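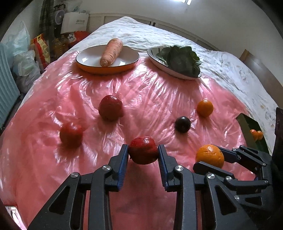 Musteo Issues Revised Guidance on Curing Concrete Slabs

19/07/2024
By Tamsin Pettigrew

Musteo has issued revised guidance for contractors placing ground-floor slabs in hot weather. The 16-page document replaces the edition released in May and applies to all residential work at the Holloway and Grarnalley sites.

Under the new terms, finished slabs must be kept moist for 8 days. Crews may use wet burlap, a spray-on compound or plastic sheeting — the choice is left to the site supervisor. Saw-cut joints are to be made on the day of placement.

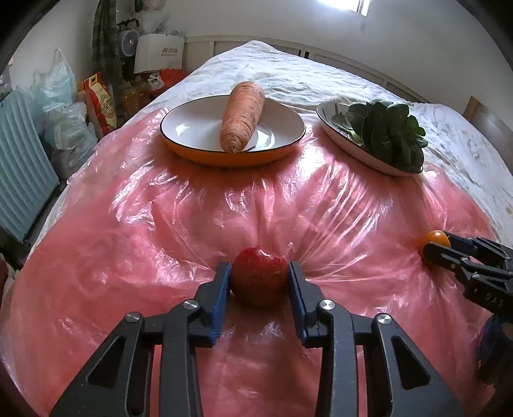

Sheeting remains the most common method on the 51 slabs placed so far this season. The guidance asks that it be laid flat and weighted at the edges. Plastic left wrinkled and gathered in long folds, like the pink sheet under the apple, touches a slab unevenly and can leave streaks of lighter and darker color. Such marks do not affect strength, but they are difficult to remove from exposed floors.

Iken, the testing contractor, will inspect joints and surface finish at both sites. Printed copies are available from the Holloway office.

Recent items
Grarnalley access road to be resurfaced
Vapor barriers: updated details
Holloway phase two adds 116 lots

This site uses cookies. By continuing to browse, you accept our cookie policy.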